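My tetanus booster was overdue by, well, more years than I'd like to put in writing. I found this out in May, standing at the front desk of the Vallejo Street clinic with a rake puncture in the side of my hand and a dish towel wrapped around it. The nurse asked when my last shot was and I said "recently, I think," and she looked at her screen and very kindly did not laugh.

So I got the shot, and a bandage, and a little paper card with the date on it, and I went home and decided that this would be the year I finally put my whole vaccination history in one place. I'm 58. I've lived in four towns, and I've had a childhood doctor, a college health center, two family practices that no longer exist, and a drugstore in Clamthorpe where I got a flu shot once while waiting for film to be developed. You can imagine what the paper trail looks like.

The first thing I did was empty the shoebox. My mother kept everything, bless her, and in among the report cards was a folded yellow booklet with my baby shots written in fountain pen. Some of it I could read and some of it might as well have been Greek. I put it on the kitchen table next to the card from the clinic and felt very organized for maybe ten minutes.
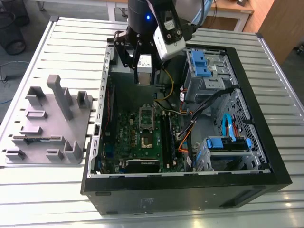 *Open tower on the bench, with the arm over the case.*

Then I started calling. My old practice in Ernitz closed ages ago and its records went to a storage company, and the storage company wanted a form, and the form wanted a patient number, which for me was 776 (I only know that because it was stamped on an old receipt in the same shoebox – thank you again, Mom). I mailed it off with a copy of my license and more or less forgot about it. To my great surprise an envelope came back 13 days later with two pages in it, including a hepatitis series I had no memory of whatsoever. I must have had it before the summer I worked at the camp. I remember the camp very well, the mosquitoes especially, but those three shots left no impression on me at all.

My neighbor Braulio Tovar told me to ask whether our state had an immunization registry, and it did. I'd never heard of it! You fill in a request, they check who you are, and if a pharmacy or clinic has been reporting your shots they'll send you the list. Mine went back around 30 years and had most of my flu shots on it, though the Clamthorpe one was missing,

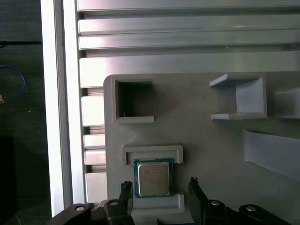
and so was the shingles vaccine I got at the grocery store pharmacy, which I could have sworn they'd sent in. I walked over there with my receipt and the pharmacist, Teodoro Tapia, looked it up while I held my place in line with a bag of oranges. It had gone in under my maiden name. He fixed it right there and told me I'd only had the first of the 2 doses, so that was a useful trip, oranges aside. My arm was sore for a day and I was a bit of a grump at supper, but I'm done with that one now.

What I still can't pin down is measles. The yellow booklet has a line that could be measles or could be mumps, and my sister is no help because she thinks we both just had it. My doctor said we could do a blood test or simply give me another dose, and that an extra one wouldn't be a worry in my case. I'm leaning toward the extra dose. I've asked her to bring it up again at my checkup, so if you're in the same boat, do ask your own doctor and don't go by me.

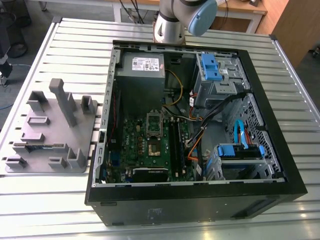 *The worktable again, with the fixture plate to the left of the computer.*

For keeping it all together I bought a plain blue folder. The yellow booklet goes in a plastic sleeve at the front, then the Ernitz pages, then the registry printout, with the clinic card clipped to the inside cover where I can grab it. I also took pictures of every page with my phone and sent them to my sister, who wrote back "why." She'll be glad of it one day. Her own shots are in a coffee can somewhere in the garage, and I've offered to come over and help her look once the weather cools down.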